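Washroom basin care sheet revised at Kerkport

Building services at Kerkport have issued a revised care sheet for ceramic washroom basins. It replaces the wording used until May and applies to all 44 washrooms on the site, including the small ones fitted with a single vanity cabinet.

The main change concerns the rim. Under the old sheet, the bowl was wiped first and the flat rim was treated as optional. Under the new one, the rim is a separate step with its own line on the check card. Cleaners are told to start at the rear left corner, next to the wall, and work forward before touching the bowl.

"Water sits on a flat rim and leaves scale when it dries," said Vibeke Brynjólfsdóttir, who drafted the text. "Most of the marks we were asked to look at were on the rim, close to the wall."

The sheet calls for a dark cloth on white ceramic. Lint and cleaner residue from a white cloth are hard to find on a white surface, and in earlier checks they were often missed. The cloth is used folded or bunched, with steady pressure, and is turned to a clean face between the rim and the bowl.
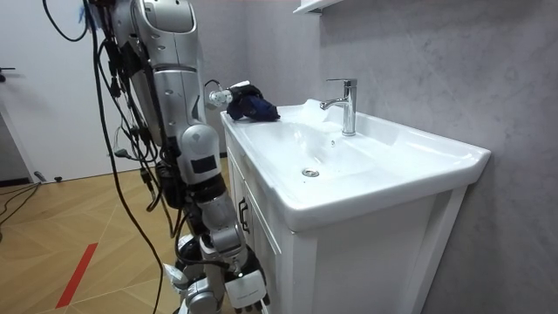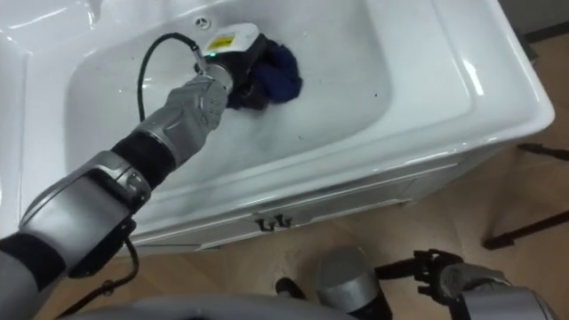
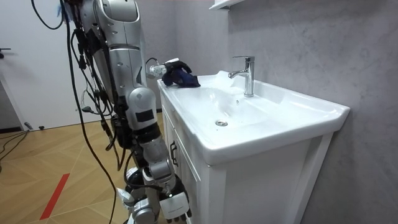
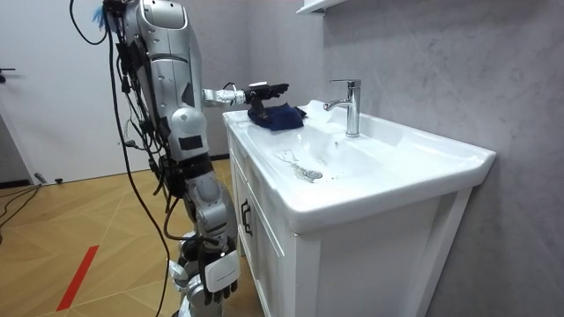
Dark blue cloth on the white ceramic basin: on the rim in the first, third and fourth views, and in the bowl in the second.

For the bowl, the sheet sets the following order: side walls, floor of the basin, drain, overflow hole. The overflow is wiped around its metal edge only. Nothing is to be pushed into the opening. Gray smudges on the floor of a basin are to be treated with a mild cream cleaner and a damp cloth. Scouring pads and powders are no longer permitted on glazed surfaces, and the pads still in stock will be used on floors.

Single-lever faucets are cleaned after the ceramic. The lever is left in the closed position and the base of the faucet is dried by hand, as standing water at the joint was the second most common entry in the fault log. Cabinet fronts are wiped last. On paneled fronts the cloth follows the grooves, and the door handles are done at the same time.

Cleaner strength has also changed. The descaler supplied by Trivivard is now diluted at 19 milliliters per 500 milliliters of water for weekly use. It must not be left on the rim overnight. Daily wiping is done with water and the standard neutral cleaner.

Troels Briem, who manages washroom supplies, said the budget for basin care is unchanged. An order for 656 dark cloths has been placed with Karum, and delivery will be split between the north and south stores. Cloths for basins are kept apart from cloths for toilets and are washed in separate loads.

The old sheets should be taken down from the inside of the cabinet doors when the new ones are put up. Replacement check cards can be collected from the supplies desk before 10 a.m. Cracked or chipped basins are still reported on the existing repair form, with the room number and the position of the damage.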